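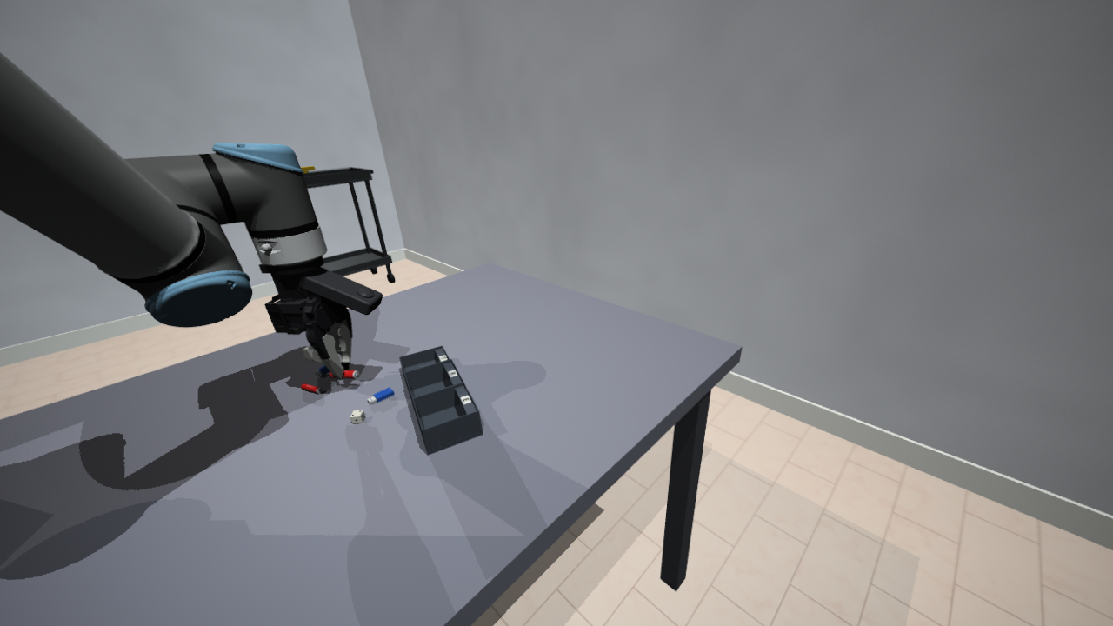

6 de octubre | Por Sérgio Salgado

La mesa de trabajo Gresiner se fabrica para talleres de encuadernación, laboratorios escolares y pequeñas salas de montaje. El tablero mide 1830 mm de largo y 80 cm de fondo, y se sirve en un solo color. Un tablero grande y gris, con una bandeja negra de tres compartimentos a mano para las piezas menudas, basta para la mayoría de los trabajos de banco. Las patas se regulan por separado y llevan tacos de goma atornillados.

El tablero viene con los cantos sellados. Se limpia con un paño y jabón neutro. No recomendamos disolventes ni estropajos metálicos, y las manchas de cola blanca se quitan mejor en seco, con espátula de plástico. La carga máxima repartida es de 270 kg. Para prensas o tornos de sobremesa hay que pedir el travesaño de refuerzo Besson, referencia 3188, que se monta con cuatro tornillos incluidos en la caja.
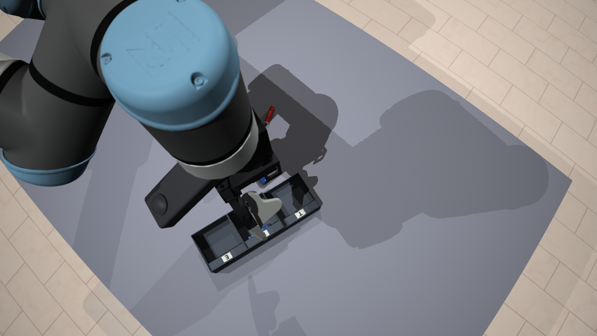 Bandeja negra de tres compartimentos y suelo de baldosa clara.

En suelos de baldosa conviene nivelar las patas una a una antes de cargar la mesa. Si una junta coincide con el apoyo, basta con desplazar la mesa unos centímetros. La llave de ajuste va sujeta bajo el tablero, en el lado corto.

El plazo de entrega es de dos semanas en la península. Los envíos a Baleares y Canarias se presupuestan aparte. El montaje no está incluido, salvo en pedidos de cinco mesas o más.

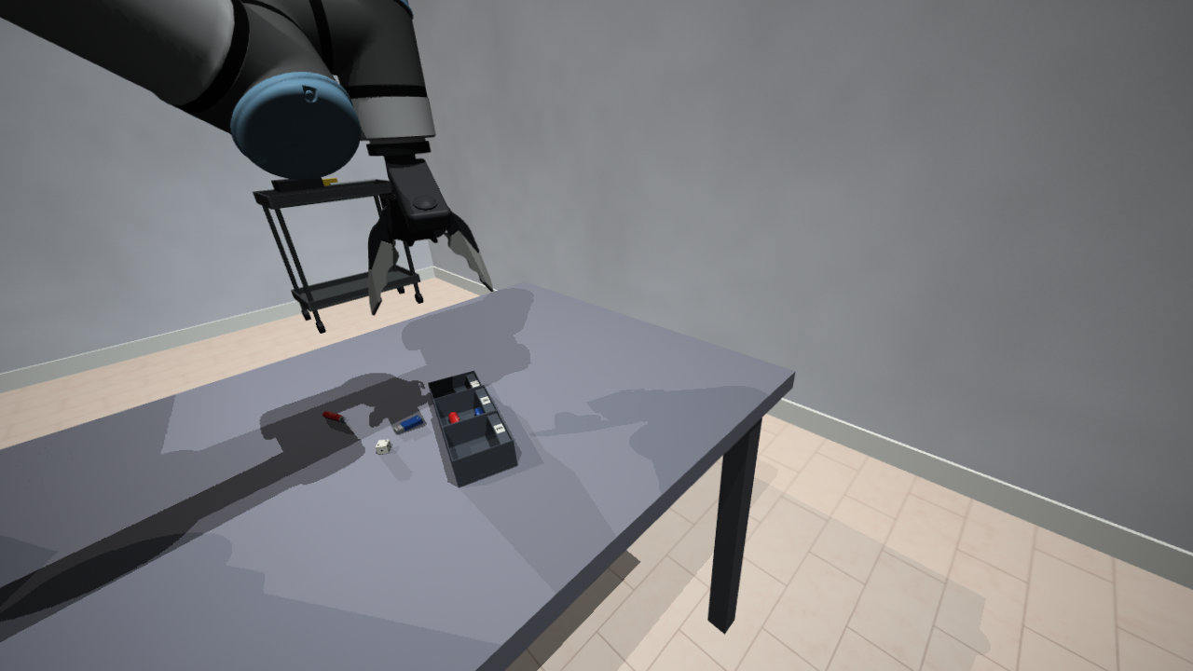

Mesa gris en una sala de paredes grises.

Los recambios de patas y tacos se piden a Donmont, con el número de serie grabado en el larguero trasero. Para presupuestos de centros educativos, preguntar por Léonie Lacroix. La garantía es de tres años y no cubre cortes ni quemaduras en el tablero.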